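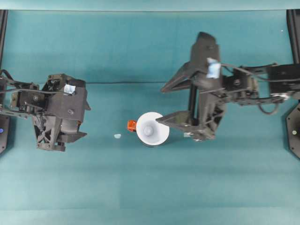
Malsha had asked for the cup to be left where it was, so Prys left it. He did the rest of the room instead. He swept under the bench, tied up the rubbish and wrote 48 on the lid of the last box, then rubbed it out and wrote it again more clearly.

She came in at half past three with her coat still on.

"You've not moved it?"

"You said not to."

She pulled out the stool and sat looking at the teal top. Her uncle Ruwan had drunk his tea at that table for 30 years, in the old shop and then in this one, and he had never once used a saucer. When the cup was full he put it down in the middle, away from his elbows, and forgot about it until it was cold.

"Nazma wants it," she said. "She rang last night."

"Do you want it?"

"I don't know. I've got cups."

Prys took a sheet of newspaper off the pile and held it out. She didn't take it straight away. A van was reversing in the yard and they both waited for it to stop.

"I'll drive it over to her myself," Malsha said, and put out her hand for the paper.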